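List: packing-bench
Date: 16/08/2022
Subject: Re: Table covering and sorting dish for round fruit

On the earlier post:

> We sort fruit at a small table in the office, one piece at a time, into a
> shallow dish. On the bare white top the rounder pieces roll. Has anyone
> tried a mat? The Plemus one is 4 mm thick and the supplier says it wipes
> clean. Also, is glass a bad idea for the dish? We have 80 pieces to get
> through per session and I would like to avoid bruising.

We had the same question at Wistley in March. Our table is also white, in a small office with white walls. We tried the Plemus mat and took it off again. It stops the rolling, but the edge lifts after a few wipes and a dish set across the edge will rock. The bare top is easier to keep clean.

On the dish: clear glass is fine if the fruit is set down and not dropped. You can check the underside of a piece without picking it up again, and juice shows at once. Keep to one layer. With a second layer we had marks on the lower fruit by the next day.

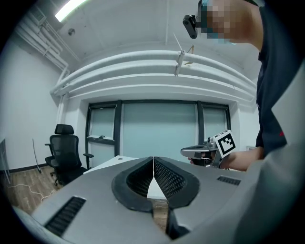
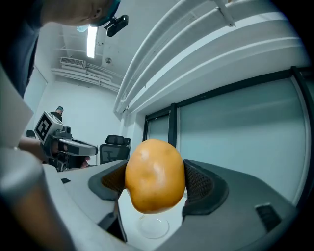

For size, our dish is 25 cm across inside the rim. The Forsberg catalog lists a wider one, but it takes up too much of the table once two people are working at it. Chairs should be pushed well back, as most of the work is done leaning over the top.

Hold each piece at the sides, at its widest point, and leave the stem end clear. Smooth yellow skins show pressure marks sooner than russet ones, so do those first while everyone is still careful.

If you do want a mat, the Elside sheet (part 259) can be cut to fit under the dish only. Cut it slightly smaller than the base so that it does not collect crumbs. I have not tested it with anything heavier than pears.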